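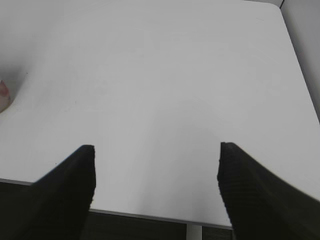 Figura 3. Tampo branco usado na avaliação de superfícies.

3.2 Aparência e limpeza

A literatura sobre mobiliário de trabalho repete que o tampo branco e fosco «revela a sujidade» e, por isso, induz quem o usa a limpá-lo mais vezes. A primeira metade da afirmação é plausível: um ponto escuro minúsculo nota-se bem sobre uma superfície lisa (Figura 3). A segunda parece-nos mal sustentada. Dos 112 registos de limpeza recolhidos na sala Otine, cerca de 45 não indicam sequer o motivo.
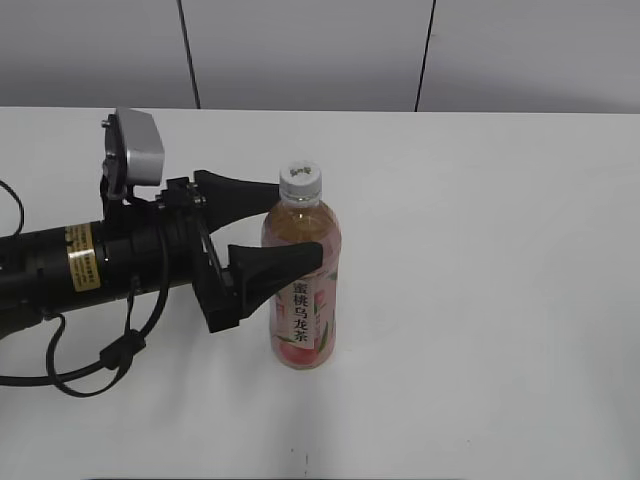

Benedikt Brandes objetou, ao ler uma versão prévia, que a falta de motivo não prova falta de efeito, e que os sombreados suaves de um tampo claro também se confundem com manchas. Aceitamos a primeira objeção. Quanto à segunda, não temos dados e duvidamos de que alguém os tenha.

Resta o caso dos objetos pousados. Uma garrafa de plástico com chá, de tampa branca, ocupa pouca área, mas o protocolo Tevero classifica o tampo como «ocupado» tal como se estivesse coberto de papéis. O critério é cómodo e diz muito pouco.
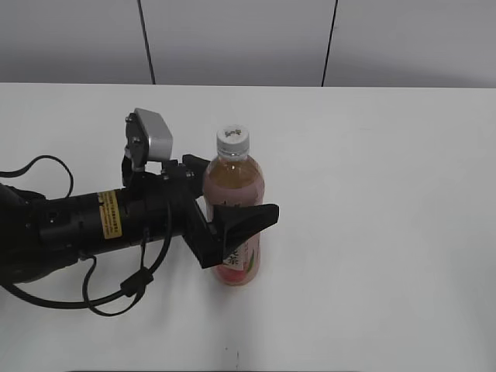 3.3 Limitações do registo

Os registos foram preenchidos à mão, em março, por duas pessoas com critérios diferentes.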